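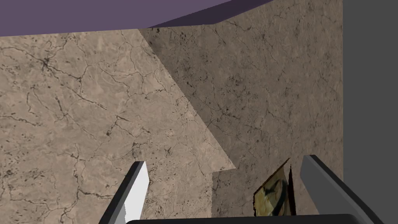

A simulated gripper, fingers apart, against a marble wall. A small patterned object sits close to the right finger.

Home Essays Letters Archive
Search this site Enter keywords Go

Let the Slow Hands Teach
Elsie Sedgwick

I learned to fold pastry with my grandmother's hands on top of mine, and I have been thinking about her a good deal since I started spending my evenings steering a simulated gripper around a marble room at Lurkwood. You sit with the controller, you bring the fingers up to some little flat thing, you close them, you try again. I did 259 of these last October, and I'd say my best teaching was in the clumsy ones.

My friend Neville Sowerby disagrees, warmly and at length, usually over my own coffee. He would throw out every run with a wobble in it and keep only the clean ones, so the robot never picks up a bad habit. I see the sense in that. But a robot that has only ever watched a perfect approach has no notion what to do when it arrives a little crooked, and it will arrive crooked (don't we all?). When I drift too far to one side and ease my way back, I'm showing it something I could never write down in a rule.

So I'd ask the people who run these projects to be patient with slow demonstrators, and to pay them for the seven careful minutes as gladly as for the quick one. My grandmother let me tear a great deal of dough, and she kept her hands on mine the whole time.

Contact | © Covinlow Essays | Back to top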